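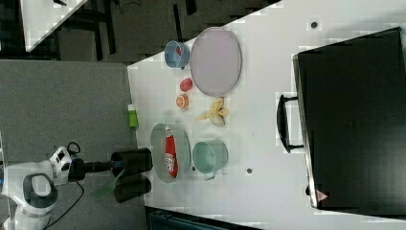
Pludance Baby and Toddler Fair, Yorath
March 21, 2026

I went to the Pludance fair for the second year in a row. It was held in the same hall in Yorath, and the floor plan listed 478 stands, up from last January. Doors opened at 9 and the line moved quickly. Stroller parking is on the left as you come in and was full by 10, so we kept ours with us.

Feeding took up most of the first aisle. Wukeo had its new silicone bibs and suction bowls out to handle. The bibs are softer than the old ones and the catch pocket stays open without being pushed into shape. They come in 7 colors. The neck fastener is still a row of small knobs, and I found it stiff. The bowls held well on a smooth counter and less well on a grained one. The person at the stand told me the bowls are fine in the top rack of a dishwasher but the lids should be washed by hand.

Play food was everywhere this year, mostly for ages two and up. 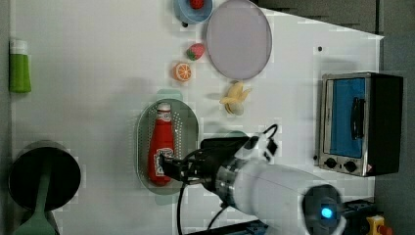 Toy food and kitchen pieces on a white tabletop.

Check the age label on play food sets. Several I picked up were marked for three and older, and a few had small parts I would not give to a child who still chews on everything.

Citard was at the back, stand 941, next to the nursing room. They make teethers, pacifier clips and a bath toy with no hole in the bottom. I bought 2 of the clips. The strap is short and the clasp opens with one hand. The teethers were sold out before lunch, but they were taking orders with free shipping.

The nursing room had good chairs and a sink, with a wait of about ten minutes at noon. Changing tables were in both restrooms. Food was sandwiches and coffee only, so bring something for the kids.

Tickets were cheaper online than at the door. Children under four got in free. Parking across the street was easy to find in the morning and full when we left.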